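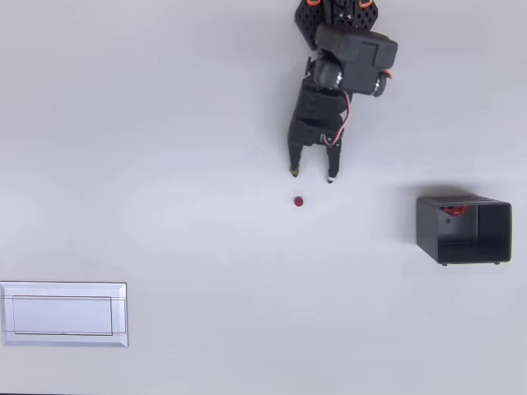
**Kerkum** is a small harbour town on the east side of Drungate Sound, known mostly for its salt works, its tidal mill and a winter market held every December. Population 2915 at the last count. The name is usually taken to mean "church landing", though the older spelling *Kerckhem* points to a farm, and local historians have never settled it.

## Geography

The town sits on a low gravel spit between the Sound and the Horkska, a slow brown river that floods most springs. Highest point is Mill Rise, 153 metres, with a stone marker and a good view of the ferry. Soil is poor on the seaward side. Inland it gets better - barley, turnips, some sheep.

Winters are grey and wet. Snow doesn't stay long near the water but it can block the upper road for days. Fog is common in autumn and the ferry is often cancelled because of it.

## History

### Early settlement

Fishing families were living on the spit well before any record was kept. Hearths and fish bones have been dug up behind the present school, along with a bone comb and part of a clay lamp. First written mention is in a tax roll, which lists a landing place, two boats and a priest.

### Salt

Salt made the town. Sea water was let into shallow clay pans over summer, left to thicken, then boiled down in sheds along the shore. The sheds burned peat and later coal. At the peak there were 400 people working in the trade, counting carters and coopers, and the smoke could be seen from the far side of the Sound.

The Van Dijk family bought up most of the pans over two generations. They built the long brick warehouse that still stands on the quay, and the row of workers' cottages behind it known as the Whites. Wages were paid partly in tokens, only good at the company store. This caused a long strike. The tokens were dropped afterwards and are now collected, and fakes are fairly common.

Cheaper mined salt ended it. The sheds closed one after another and a lot of families left for the city. Two pans were kept open for the fish trade and later became the basis of the present salt works, which sells mostly to restaurants.

### The tidal mill

Built across the mouth of the Horkska to grind barley. A pond behind the dam filled on the rising tide and the water was let out through the wheel as the tide dropped, so the miller's hours moved every day. The original wheel was lost in a storm. Its replacement is iron and was made at a foundry upriver.

The mill stopped grinding when the road came through. It stood empty, was used as a net store for a while, then was restored and is open to visitors on Tuesday afternoons in the warmer months. Flour is ground for show and sold in small bags.

## Economy

Fishing is a shadow of what it was, a few boats, mainly crab and flounder. The salt works, the school and the ferry are the main employers now. Tourism has grown since the coast path was extended, but the season is short and there's only one hotel.

## Culture

The winter market fills the quay and the warehouse for a weekend. Smoked fish, knitwear, candles, barley cakes baked with coarse salt on top. A lantern walk goes up Mill Rise on the closing night, weather permiting.

The town has its own dialect words, many to do with tides and mud. The schoolteacher Ans Dierckx collected more than 1000 of them in notebooks now held by the town library. *Slome* is mud firm enough to walk on. *Under-slome* is mud that only looks it. Older residents still use both.

The composer Yaw Fiadzo lived in one of the Whites for several years and wrote his *Sound Pieces* for brass and harmonium there. They're played in the church most winters - the third one, which follows the pattern of the fog signal, is the best known.

## Transport

A car ferry crosses to Drungate, with fewer sailings in winter. The upper road connects to the highway inland. The rail line was lifted years ago and it's trackbed now forms part of the coast path. Nearest station is a bus ride away.

## See also

- Drungate Sound
- Horkska (river)
- Tidal mills
- Open-pan salt making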